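Preparación y uso del tablero de piezas pequeñas en mesa

Guía de procedimiento. Sala de montaje Gronow
Revisada el 11 de noviembre

Objeto de la guía

El presente documento establece el modo de preparar la mesa, colocar el tablero blanco y disponer sobre él las piezas pequeñas antes de una sesión de montaje. Se dirige al personal que utiliza la sala por primera vez y a quienes deban dejarla lista para el turno siguiente. Las instrucciones relativas al inventario general del almacén Balham figuran en su propia guía y no se repiten aquí.

Material necesario

Un tablero blanco rectangular
Un juego de piezas Gratico, revisado y completo
Un paño seco que no suelte pelusa
Una bandeja auxiliar para las piezas descartadas
La hoja de distribución correspondiente al juego

Paso 1. Despejar y limpiar la mesa

Retire de la superficie los cuadernos, las herramientas de la sesión anterior y cualquier envase. Pase el paño por toda la mesa, incluido el borde. Si quedan restos de adhesivo, utilice el limpiador Omik y espere 13 minutos antes de continuar. No aplique el producto directamente sobre el tablero.

Paso 2. Colocar el tablero

El tablero se apoya plano sobre la mesa, nunca inclinado ni sobre calzos. Presione con suavidad las cuatro esquinas; si alguna cede, levante el tablero y compruebe que no haya una pieza debajo. La mesa oscura facilita este control, pues el contorno blanco se distingue bien y cualquier desviación se aprecia desde el puesto de trabajo.

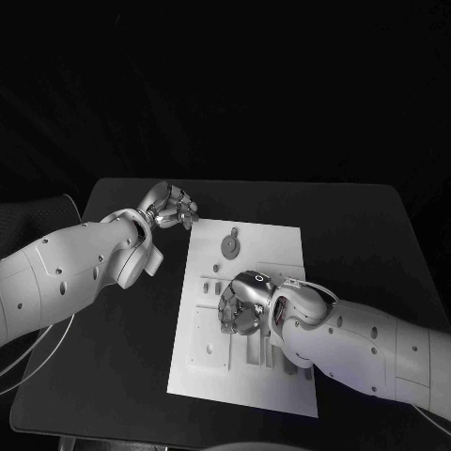
Paso 3. Revisar el juego de piezas

Abra la caja sobre la bandeja auxiliar y no sobre el tablero. Coteje el contenido con la hoja de distribución. El juego básico consta de 66 piezas y el ampliado, de 80. Las que presenten rebabas, grietas o deformaciones se apartan y se anotan en el reverso de la hoja, con indicación de su referencia. No se admite completar un juego con piezas de otro.

Paso 4. Distribuir las piezas

Oriente el tablero según la hoja y comience por la fila más alejada. De este modo, la mano no pasa por encima de las piezas ya colocadas. Las piezas se disponen en filas, con una separación suficiente para tomar cada una sin mover la contigua. Las de color gris y las blancas pueden compartir fila cuando la hoja así lo indique.

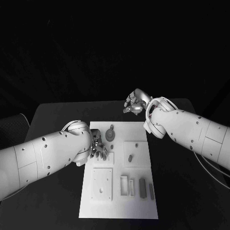
Una vez terminada cada fila, conviene comprobar la alineación antes de iniciar la siguiente. Corregir una fila intermedia con el tablero lleno obliga en muchos casos a retirar las posteriores. Las piezas blancas requieren mayor atención, dado que contrastan poco con el fondo; se recomienda observarlas desde un ángulo bajo para verificar su posición.

Paso 5. Comprobación final

Compare el conjunto con la hoja de distribución, fila por fila y siempre en el mismo sentido. Verifique asimismo que no haya piezas sueltas en la mesa, en especial junto a los bordes. Si se detecta una ausencia, no comience el montaje: consulte primero la bandeja auxiliar y después el interior de la caja.
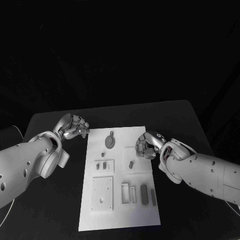
Durante el montaje, el tablero no debe desplazarse. Cuando sea imprescindible girarlo, se retirarán antes las piezas que no estén encajadas y se volverán a colocar conforme al paso 4.

Recogida

Las piezas se devuelven a la caja en orden inverso al de colocación. El tablero se limpia con el paño seco y se guarda en posición horizontal, sin peso encima. La hoja de distribución, firmada, se archiva en la carpeta 270. Los juegos incompletos se entregan en el mostrador de la sala con la caja abierta y la hoja a la vista.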